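Search this site Go
Filed under: Opinion, Clothes & Mending

In Defense of Dark Gray Rib

By Mebrat Gashaw
22/05/2019

I have sold, washed and repaired knitwear for 16 years, first in the shop at Simden and now from my own front room. In that time I have been asked the same question more than any other: what should I buy if I only want to buy it once? My answer is a fine rib knit in dark gray. People usually look disappointed.

They are hoping for cable, or for a cream fisherman's sweater like the ones in the catalogs every November. Those are handsome things. They are also heavy and slow to dry, and they show every cup of coffee. A cream sweater gets worn on good days. A dark gray one gets worn, and I think a piece of clothing should be judged mainly by how many days it spends on somebody.

The case for rib is mostly about shape. Plain knit stretches where you bend and stays that way. Elbows bag and cuffs go wide, and after one winter the hem starts to flare. Rib pulls itself back in. It is the reason cuffs and collars have been ribbed for so long even on sweaters that are plain everywhere else. If it works so well at the wrist, I don't see why we should be so stingy with it on the rest of the garment.

Fine rib does the job better than wide rib, in my view. Wide rib looks good on the hanger but opens up over anything broad, and then you can see daylight through it. Narrow ridges stay close together. They also look neat when the fabric gets pulled off its straight line, with the ridges running parallel on a diagonal and a slight sheen on the dark gray. 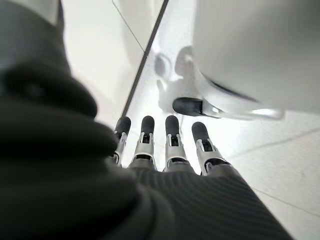
What the color does

Black is the usual choice for people who want something practical, and I think it is the wrong one. Black picks up every pale thread in the house and fades unevenly at the seams. When you darn it, you will find that there are dozens of blacks and yours is missing from the box. Dark gray is more forgiving. A repair in a gray one shade off disappears at arm's length.

Gray also lets you see the stitches. I can work on a gray cuff in the evening under an ordinary lamp. I have stopped taking in black knitwear after four o'clock, and I charge more for it.

What it costs

The objection I hear most is price. A good rib sweater takes more yarn than a plain one of the same width, so it costs more to make. Lashari will sell you one for 200, and that is real money. Their cheap line has a printed rib pattern on flat jersey, and I would leave it alone. If the ridges don't spread when you pull the fabric sideways, it isn't rib.

I would still pay it. The alternative is three cheaper sweaters in the same number of winters, and two of those will end up in the collection bin at Mustcombe – I have sorted that bin, and most of what goes in is plain knit with ruined elbows.

Wash it in cool water, dry it flat, and fold it on a shelf. Hanging is bad for any knit, and a rib on a hanger will grow at the shoulders until even rib can't pull it back. If a cuff goes, unpick the seam before the hole reaches the ridges next to it and bring it to somebody who mends.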